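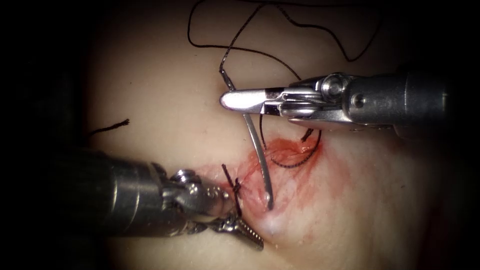
Chapter 2
Closing a Wound: Materials, Tension and Spacing

A closed wound is a mechanical system before it is a healed one. For the first several days the new tissue between the two edges carries almost no load, and whatever holds the skin together must carry it instead. This chapter deals with that load: where it comes from, how thread passes it from one side to the other, and what happens when the thread is too tight, too loose or badly placed.

Skin at rest is under tension. A straight cut therefore opens by an amount that depends on its direction. Cuts that run along the natural lines of the skin gape less than cuts that run across them. Joints, swelling and coughing add to the pull and change it from hour to hour. The worked problems in this chapter use a straight wound 38 mm long, with the pull taken as even along its length. Real wounds are less regular, and Section 2.4 drops this assumption.

Three properties of a thread matter most here. Strength is the load at which it breaks, measured both straight and knotted; the knotted value is lower. Stretch is the change in length under load. Memory is the tendency of the thread to return to the shape it had in the packet. A single-strand thread slides through tissue with little drag but often has strong memory, so its knots need more throws. A braided thread ties easily and holds well, but the gaps between its strands can shelter bacteria.

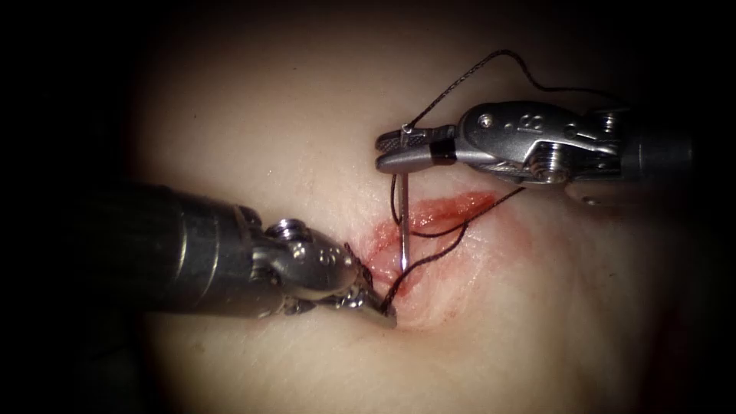 One reader of the previous edition objected that the chapter gave too much space to thread and too little to tissue, as most closures that fail do so when the thread cuts through the edge and the knot is still sound. The point is fair. Section 2.3 has been rewritten and now starts from the tissue side.

The bite is the distance from the wound edge to the point where the needle enters. A wider bite takes in more tissue and spreads the load, but it also tends to roll the edge inward if the needle path is shallow. The path should be at least as wide at depth as it is at the surface – this turns the edges slightly outward, and they flatten as the wound matures.

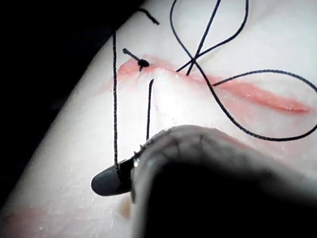
Figure 2.1. Single tied suture near one end of an incision, practice pad.

Knot tension is set by the need to bring the edges into contact and no further. Swelling in the first two days raises the load on every stitch. A knot tied snugly at the time of closure may later cut off the blood supply to the tissue inside the loop. The Gronow tables, first issued in 2000 and reprinted in Appendix B, give the expected rise for several parts of the body.

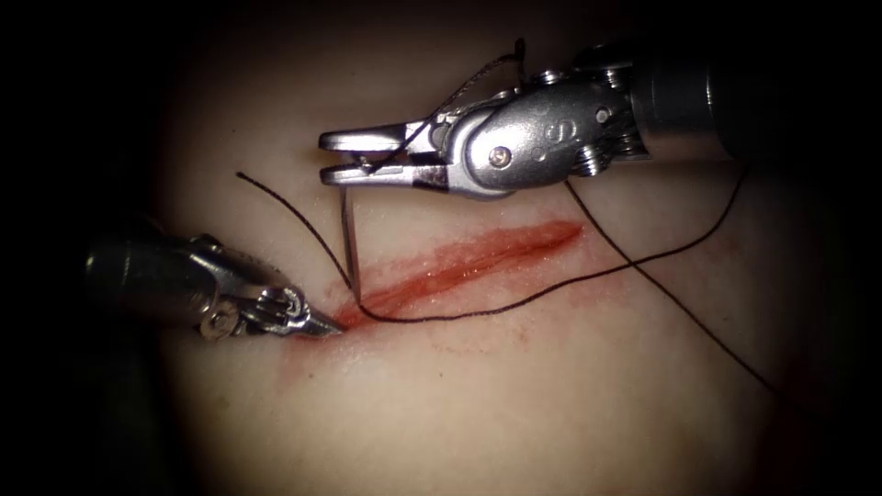
Figure 2.2. Linear incision with reddish staining of the nearby surface.

Terms used in this chapter: bite, dehiscence, eversion, memory, throw.

Filed under: Health Sciences > Surgery > Wound Care

Related chapters
Skin Structure and Lines of Tension
Needles: Shape, Point and Curve
Staples, Strips and Tissue Glue
Appendix B: The Gronow Tables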